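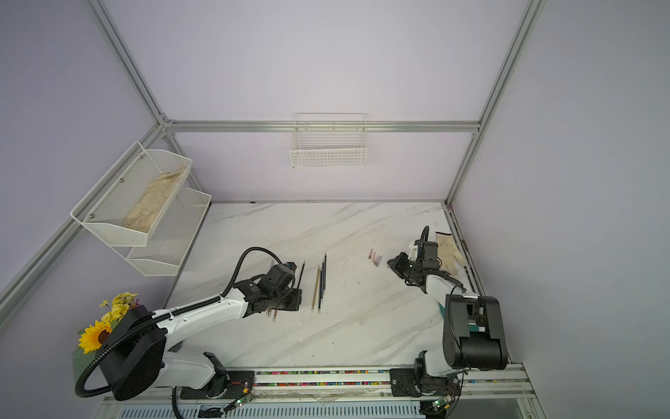 Week 4 handout: Does sorting your desk do anything? The Cellari method says pens and pencils kept by kind save a student 92 minutes a month. I doubt it. Pens laid side by side on a marble-patterned top look tidy, and looking tidy is most of what the Woridska survey measured. It asked 1,327 people how they felt. It timed none of them.

Petek's reply is better but still thin: 100 desks, one college, no control group. Read both before class and mark every claim that rests on a feeling.

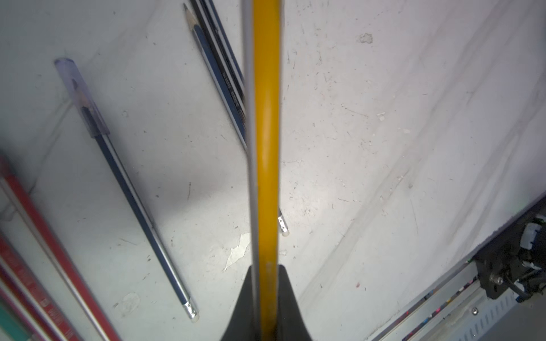 Fig. 2. Yellow pencil, with dark blue ones lying at angles to it.

Would you call Fig. 2 a mess? Write down your rule first, then apply it.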